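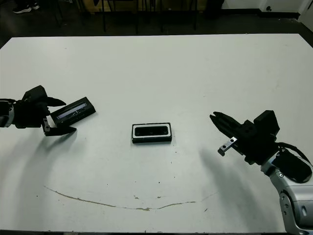

本报告向 Abbasi 基金说明 Inia 项目在设备采购和预算方面的进展，时间范围是从上一次报告到今年12月初。总的情况是：双臂工作台已经可以每天使用，主要设备的付款已经完成，但是夹爪手指、线缆保护和备件这几个项目需要重新安排金额。在目前的工作台上，左边夹爪夹着一个黑色薄型样件，右边夹爪伸向桌面上的另一个黑色样件；右臂的黑色线缆从夹爪本体绕出来，走在手臂的外面，这一点和下面第四部分申请的线缆导向件有直接关系。我们希望基金在看完本报告以后，能够同意把没有用完的一部分运输费转到配件费里面。总金额没有增加的要求。

打印本页 | 用电子邮件发送本页

一、采购完成的情况

按照批准的计划，设备分成两批购买。第一批是手臂、夹爪、控制柜和工作台，由 Brastiseck 供货，安装地点在 Badov 的实验室。第二批是备用手指、线缆、工具以及检查用的相机零件，目前还没有下订单。

第一批的交货比合同晚了8周。供应商的解释是控制柜里面有一个模块换了型号，需要重新做测试。我们按照合同条款提出了延期的问题，双方商量以后，供应商没有退钱，但是免费给我们延长了控制柜的保修时间，并且多派了一次安装人员。从财务的角度看，这个结果对预算没有影响。从时间的角度看，我们失去了原计划中秋季前半段的调试时间，这个时间后来没有全部补回来。

安装的时候还发现，实验室的地面不完全平，工作台的脚需要调整。这件工作我们自己做了，没有产生费用。电源插座的位置也和图纸不同，现在用的是延长线，这只能是临时办法。Badov 的房屋管理部门已经同意改插座，费用由他们承担，我们等待他们安排日期。

工作台的桌面选择了白色。当时的考虑是黑色样件和白色桌面容易分开，图像处理比较简单。使用以后我们认为这个选择是正确的，但是白色桌面很容易看到脏的地方，小的黑点有时候也会被检测程序当成样件的边缘。我们现在规定每个工作日开始以前要擦桌面，并且在清洁用品里面增加了一点预算，金额很小，放在日常消耗费中，没有单独列出。

二、预算使用的情况

到目前为止，项目设备预算已经使用了近40%。这个比例看起来比较低，需要说明一下。手臂和控制柜的价格在合同签订以后没有变化，但是运输和保险的实际费用明显少于我们原来的估计。原计划写的是空运，后来交货已经晚了，我们和供应商同意改成陆路运输，这样省下的钱还留在运输费的项目里。另外，培训费也没有使用，培训是由第二次来的安装人员顺便做的。

第二批采购如果按照计划完成，使用的比例会上升很多。我们已经把询价的结果放在附表里，请基金的财务人员核对。附表中的价格都是不含税的，这一点上次报告没有写清楚，给财务核对造成了麻烦，我们在这里表示抱歉。

还有一个问题和折旧有关。按照我们单位的规定，单独购买的夹爪算作固定资产，而夹爪的手指算作消耗品。如果夹爪和手指在同一张发票上，单位的系统会把全部金额登记成固定资产，以后手指坏了更换的时候，就要走报废的手续，时间很长。所以第二批采购我们请供应商分开开发票。供应商同意，但是要求两张发票的付款日期相同。

三、夹爪和手指的选择

项目计划书里面，夹爪的方案只写了“平行夹爪，适合小型电子产品”。当时我们没有决定最后的手指形状。调试开始以后，我们先使用供应商标准的手指，操作的对象主要是薄的、长方形的、表面光滑的黑色样件。这类样件对于夹爪有两个困难的地方。第一是表面光滑，夹紧力小的时候会滑动，夹紧力大的时候我们担心会压坏外壳。第二是样件放平的时候很薄，手指从侧面进去的空间很小，要先让一边抬起来，或者由另外一只手臂帮助。
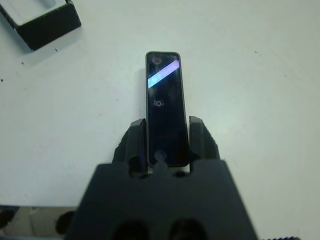 腕部相机视角：夹爪两指夹持黑色薄型样件，表面有反光。

从腕部相机看，样件表面的反光对判断位置有影响。光线在光滑的面上形成一条亮的带子，有时候检测程序会把它当成一个边。我们比较了两种解决的办法：一种是在相机前面加偏振片，另一种是改变照明，使用面积大一些、光线软一些的灯。偏振片比较便宜，但是会减少进入相机的光，曝光时间要变长，手臂运动的时候图像容易不清楚。换灯的费用高一些，但是对两只手臂的相机都有效。我们倾向于换灯，并且已经向两家灯具供应商询价。最后的决定要等试用的样灯到了以后再做。

关于手指，我们现在准备购买的是带软垫的版本。软垫可以单独更换，价格比整个手指低很多。这里有一个需要基金知道的情况：软垫的寿命，供应商没有给出保证的数字。他们只说和使用的频率有关系。我们的控制柜显示，到写这份报告时手臂的累计运行时间是357小时。标准手指在这段时间里面没有损坏，但是软垫是另外的材料，这个经验不能直接拿来用。所以在预算表里，我们按照比较保守的更换次数来计算软垫的费用。如果实际用得少，剩下的钱会在项目最后一次财务报告里退回。

有人建议我们直接购买自适应的多指夹爪。我们认真看了这个建议。多指夹爪可以处理更多形状的物品，对以后的项目可能有好处，但是它的价格会用掉第二批采购的大部分金额，而且控制软件要单独买许可证，许可证每年都要续费。Inia 项目结束以后，续费由谁负担，目前没有答案。在这种条件下，我们认为不应该用基金的钱开始一个以后没有人付款的合同。

四、本次申请调整的项目

我们申请调整的内容如下。金额请看附表，这里只说明理由。

线缆导向件。右臂的线缆现在走在外面，绕过手臂上的圆柱形模块。手臂转动的角度大的时候，线缆会被拉紧，操作人员只能限制手臂的运动范围。导向件是一种固定在手臂上的塑料件，可以让线缆跟着手臂一起运动。原来的预算没有这一项，这是我们计划时的疏忽。导向件要给左右手臂都安装，这样两边的运动范围可以一致。

备用夹爪。原计划没有备用夹爪，只有备用手指。经过这一段时间，我们认为应该买一个完整的备用夹爪。原因是维修需要寄回供应商，来回的时间很难估计。如果一边的夹爪坏了，双臂的实验全部要停止，研究人员的工资却还要继续付。这个费用比备用夹爪高。

备用线缆。腕部相机的线缆是专用接头，本地商店没有卖。建议和备用夹爪同一张订单购买，可以节省一次运输费。

样件。为了重复实验，我们需要更多同一型号的样件。现在手里的样件来自不同的渠道，尺寸有小的差别，这会让结果难以比较。样件的单价不高，我们建议从日常消耗费里支付，不需要基金单独批准，只是在这里告知。

收纳盒和托盘。实验需要固定的起点和终点，样件要从一个盒子里取出，或者放回去。目前用的盒子是实验室里原来就有的，有透明的，也有深色的。透明盒子对深度相机不太友好，我们还没有决定是换掉它，还是把它保留下来作为比较难的测试条件。保留的话没有费用。

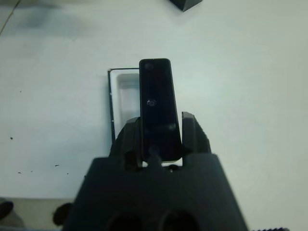

Brastiseck 在回复我们的询价时提出，备用夹爪最好和现在的夹爪是同一个硬件版本，否则安装孔的位置虽然一样，控制器的固件却需要升级，升级以后旧夹爪要重新标定。他们还说，同一版本目前有库存，可是不能长期为我们保留，希望我们尽早给出书面的订单意向。

我们认为这个意见是合理的。订单意向没有法律上的付款义务，所以我们打算先给出意向，同时等待基金的答复。如果基金不同意购买备用夹爪，我们会在收到答复的当天通知供应商取消，不会产生费用。请基金注意，如果旧版本卖完，我们就要购买新版本，重新标定的工作会占用手臂的时间，而且在这段时间里不能做实验。

五、没有完成的工作和风险

双臂协作的调试还没有完成。单臂夹取已经可以作为日常工作来做，两只手臂之间的交接还需要人在旁边看着。这个进度和计划相比落后，主要原因是前面写到的交货延期，另外也有我们自己的原因：我们低估了标定需要的时间。每次移动工作台以后，左右手臂和相机之间的关系都要重新测量。为了减少这种情况，我们在地面上做了标记，并且要求没有必要的时候不要移动工作台。

汇率也是一个风险。Brastiseck 的报价用外币，有效期比较短。附表里的金额是按照询价那一天的汇率换算的。如果付款的时候汇率变化很大，我们建议先减少备用软垫的数量，备用夹爪和线缆导向件不减少。这个顺序已经和实验室的使用人员讨论过，他们没有反对。

保险的问题还在处理。单位的保险公司想知道设备的用途是不是包括对外展示。我们的回答是目前不包括。如果以后 Badov 的开放日想使用这个工作台，需要提前通知保险公司，可能要另外付一点费用，这个费用不应该由 Inia 项目支付。

安全方面没有发生事故。急停按钮每个星期一检查，检查结果写在控制柜旁边的本子上。桌子周围的地面现在还放着一些椅子和支架，手臂运动范围附近应该保持没有障碍，我们会在下一次布置房间的时候把它们移到别的地方。这件事没有预算上的要求。

六、下一阶段的计划和请求

下一阶段的重点是完成第二批采购。收到基金的书面同意以后，我们会先下备用夹爪和备用线缆的订单，然后是线缆导向件。照明设备等样灯试用以后再订购。软垫手指先买少量，用一段时间，记录磨损的情况，再决定是否购买全部数量。

采购完成以后，我们会提交一份设备清单，包括序列号、存放位置和负责的部门。上次报告中基金问到，项目结束以后设备归谁所有。按照合同的文字，设备归 Badov 的实验室，但是在项目期间基金有权利要求我们说明使用的情况。我们对合同的理解是这样，如果基金有不同的理解，请在答复里指出，我们可以和单位的法务一起修改文字。

请基金对下面的问题给出答复：是否同意把运输费和培训费中剩余的部分转到配件费；是否同意购买一个完整的备用夹爪；第二批采购是否可以分开付款。对于前面两个问题，希望能在12月底以前得到答复，这样供应商的库存还可以使用。最后一个问题不着急，可以和下一次财务核对一起处理。

附表：第二批采购询价结果；预算调整前后对照；控制柜运行时间记录。

打印本页 | 用电子邮件发送本页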